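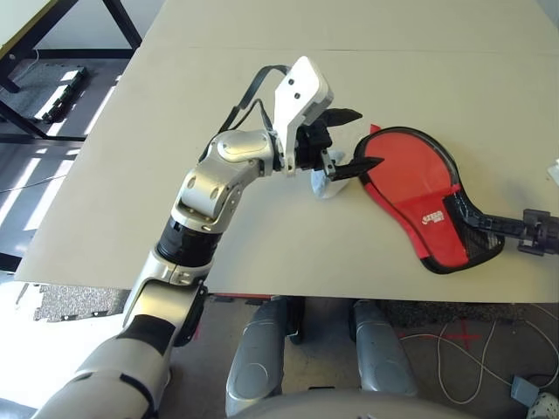
Paddle case in red fabric with black piping and a mesh handle section.

Care and Storage of Table Tennis Paddles
Reading time: 3 minutes
July — by Wagner Camargo, Ultmont Household Advice

Members who keep a table tennis paddle at home are advised to store it in a fitted case between games. Rubber left uncovered on a shelf collects dust and loses its grip sooner than rubber that is wiped and put away.

Before storage

Clear a flat surface large enough to hold both the paddle and its case. Wipe the surface first, as grit on a tabletop transfers easily to the rubber.

Dampen a soft cotton cloth with plain water and wring it out well. Wipe the rubber from the handle toward the top edge in straight strokes, then turn the paddle over and repeat. Household cleaners, alcohol and furniture polish should not be used. An old cotton sock, washed without fabric softener, serves well as a wiping cloth and may be kept with the paddle for that purpose.

Allow the rubber to dry in the open air. A paddle should not be placed on a radiator or in direct sun.

The handle is wiped last, with a separate cloth if possible. Moisture from the hand settles in the wood near the neck — a place that is often overlooked.

Placing the paddle in its case

Open the zipper along its full length. Cases are most often damaged when a paddle is forced through a half-open zipper.

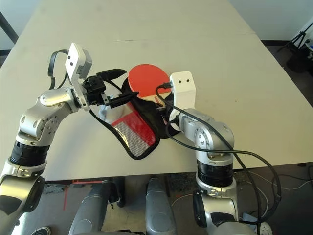 Paddle and case on the table, with the red rubber face of the paddle uppermost.

Hold the case steady at the handle end and guide the round head in first. The edge of the paddle should follow the seam of the case without pressing against the zipper teeth. Once the head is seated, lower the handle into place and close the zipper slowly. If it catches, open it again and move the lining aside with a finger.

Loose balls should be stored separately unless the case has a pocket made for them. A ball pressed against the rubber can leave a mark.

Care of the case

Empty the case once a month and shake it out over a bin. Fabric sections may be brushed with a soft clothes brush. Mesh sections are best rinsed by hand in cool water with a little mild soap and laid flat to dry overnight. Machine washing is not recommended, as printed logos and piping may suffer.

A stiff zipper may be eased by rubbing a plain candle along the closed teeth. Any loose wax should be removed before the paddle is returned to the case.

Store the closed case flat in a drawer or on a shelf, with nothing heavy on top of it. Garages and cars are unsuitable in summer.

Contact: Ultmont Household Advice, Member Services Desk
© Ultmont. All rights reserved. Back to top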